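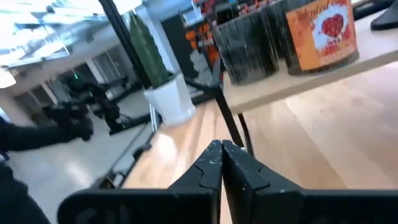

Progress report to the Paewai Fund
Project: Serum, choosing demonstrations for two-armed robots
Stage 2, period ending August
Prepared by Nikau Whitelaw, with Muchen Dong

Summary

Stage 2 set out to test whether a smaller, better chosen set of demonstrations could train a two-armed robot as well as a large unsorted one. For passing objects between grippers and for placing objects in a tray, the answer is yes on our rig. For picking up from a crowded table, the answer is no so far. The work is on schedule except for the second test site, which has moved to the next period.

What was done

We recorded 3000 demonstrations by teleoperation. An operator guides both arms through a task and we save the joint positions, the gripper openings and the video from the wrist cameras and the overhead camera. The tasks were the ones agreed in the plan: pick up, pass from one arm to the other, and place.

Serum then scores each demonstration. The score has two parts. The first looks at how smoothly the arms move, and marks down long pauses and corrections made right before a grasp. The second looks at how much the demonstration adds to what is already in the set. A good recording that nearly repeats an earlier one gets a low score on this part. Muchen rewrote the second part during this period. The old version compared only joint positions and treated two grasps as the same when the object had moved but the arm had not moved much. The new one also compares the wrist video in the second before the gripper closes.

With the new scoring, Serum kept 2000 demonstrations. We trained one policy on those and one on the full set, using the same network and the same number of training steps.

We also had to set aside 327 test runs from the start of the period. The clocks on the left and right arms had drifted apart after a software update, so the handover timings in those runs can't be trusted. We fixed the clocks, repeated the runs and have used only the repeats in this report. The demonstrations were recorded before the update and are not affected.

Results

On passing, the policy trained on the selected set did slightly better than the one trained on everything. The difference shows up mostly in the moment of release. The full-set policy tends to hesitate with both grippers on the object, and we think it has learned this from operators who did the same. The selected-set policy lets go sooner. It does drop the object now and then, usually when the receiving fingers have closed too near the tips.

On placing, we could not separate the two policies. Both miss in the same way, by setting the object down short of where it should go. 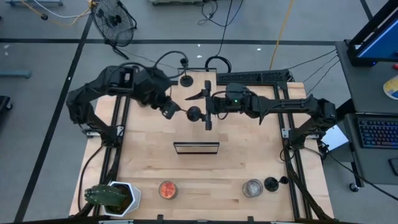 Picking from a crowded table is where the selected set fell behind. Some of the recordings Serum threw out were slow and awkward, with the operator backing off and coming in again from another side. They score badly for smoothness, but they are also the only recordings that show how to reach past an obstacle. We added a portion of them back by hand and the policy recovered most of the lost ground. That tells us the smoothness score is too blunt for this task. We don't yet have a rule that would do the same job without a person choosing.

Training time came down roughly in line with the size of the set, as expected.

Equipment

The arms have been reliable. The gripper fingers are a wear item and we check them at the start of each session, along with the camera mounts. A small shift in a wrist camera is enough to spoil a session's data, and we lost part of a morning to one before adding a calibration check to the start-up script. The check stops recording if the camera has moved since the last session.

Cable routing still needs work. When one arm swings across to the other side, its cable can pull on the wrist module. For now we limit the range of motion in software, which rules out a few of the wider handovers in the original plan. Poltix has quoted for a longer cable set with strain relief. The cost fits within the equipment line and we would like to go ahead unless the Fund objects.

Changes to the plan

The repeat of the tests at Zollorico's site has not happened. Their rig uses a different gripper and the adapter was not ready in time. We have moved this to the first part of Stage 3. There is no change to the total budget, but the travel money for this period is unspent and we ask to carry it over.

We also propose dropping the comparison with random selection at very small set sizes. Early trials gave policies too weak to compare in any useful way. The comparison at the full selected size will stay in. Muchen is running it now and it should be in the next report. Until it is done, we can't say how much of the result on passing comes from the scoring and how much comes from having fewer recordings.

Next period

Nikau will work on the smoothness score, starting with a version that doesn't penalise a retreat if the next approach comes from a different direction. Muchen will finish the random selection runs and prepare the scoring code for release. The code runs but the settings are spread over several files and it would be hard for anyone outside the group to use as it stands.

The tests at Zollorico will follow once the adapter has been fitted. We would like to agree on the list of test objects with them first, so that results from the two rigs can be put side by side.

Questions about this report can go to Nikau Whitelaw.

Related reports
Serum: Stage 1 progress report
Serum: data handling and storage plan
Notes on clock drift between paired arms
Start-up calibration check for wrist cameras
Paewai Fund: carrying over unspent travel money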